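4.2 The open day at Pirkgate

We had planned on a quiet afternoon, and it was anything but quiet. The Pirkgate open day in July 2025 brought 22 visitors past the Standia platform in small groups, and most of them stayed far longer than the schedule allowed – several asked to see the cushion task a second time, which we were only too glad to arrange. 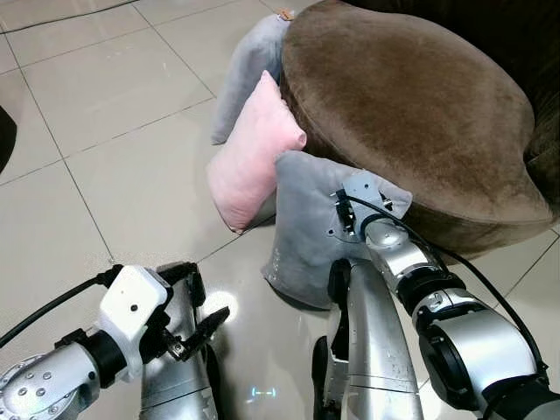

Figure 6. Cushion handling beside the ottoman, right arm in use.

Visitors also wanted to know how the operator judged pressure on soft fabric, and we come back to that very fair question in Section 5.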